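Report of the Secretary

The Wanomis Student Robotics Society met in the lower workshop at Vetent College on 20 Aug 2023 to settle the matter of the autumn demonstration. The undersigned, Marit Aasen, was appointed secretary for the occasion. She had asked to be excused on the grounds that her own exercise was under review, and the request was declined.

Members are reminded that each team was given the same assignment: to prepare a two-arm routine for the preparation of a drink, suitable for an audience of 90. Three teams entered. The first withdrew in the second week, when its members could not agree on the drink. The second, led by Niilo Niskanen, presented a routine for pouring water, which was accepted as complete and discussed no further. The third was the team of Ju-won Byun and the secretary.

Mr. Byun had written to the society in advance. His letter, which was read aloud at his request, stated that the lemon exercise had been his grandmother's idea. She had kept a café in Flolleck for many years and held that a drink with no lemon in it was a thing served to patients. He wished the routine to bear her name. The secretary had not been told of this letter and asked that the record show it.

The layout was then examined at the bench. 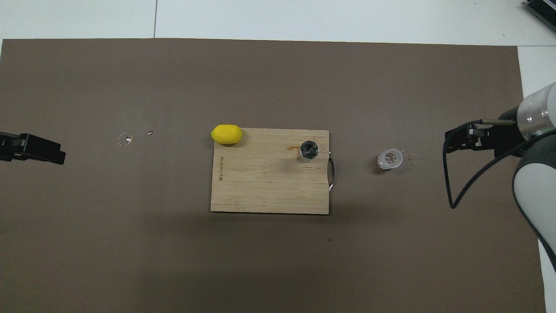
Bench layout for the lemon exercise, with both arms at the mat.

Ms. Ximeng Duan, reviewing, asked why the lemon was placed at the corner of the board and partly over its edge. Mr. Byun replied that it was where his grandmother had always put it. Ms. Duan observed that this was not an engineering reason. Mr. Byun agreed that it was not. Ms. Duan proposed moving the lemon to the center, where either arm could approach it without difficulty, and asked the secretary for her view as the second member of the team.

The secretary stated that she had spent most of the summer correcting the approach to that corner. She had raised the matter with Mr. Byun on several occasions, at times sharply, and had called the placement careless – a word she now asked to withdraw. She stated further that the corner approach was sound and that she would not support a change.

The faculty adviser, Dr. Ulla Koskela, noted that the Hyvönen Fund had granted the society 800 euros on the understanding that the work would be finished by November. She asked whether the team could meet that date with the lemon where it was. The secretary said that it could. Mr. Byun did not speak, and was seen to be looking at the board.

It was resolved that the layout be kept as presented, and that the routine be entered in the program under the name of Mrs. Byun.

Ms. Duan asked that her objection be noted. It is noted. She stayed afterward to help with the cables.

Respectfully submitted,
Marit Aasen, Secretary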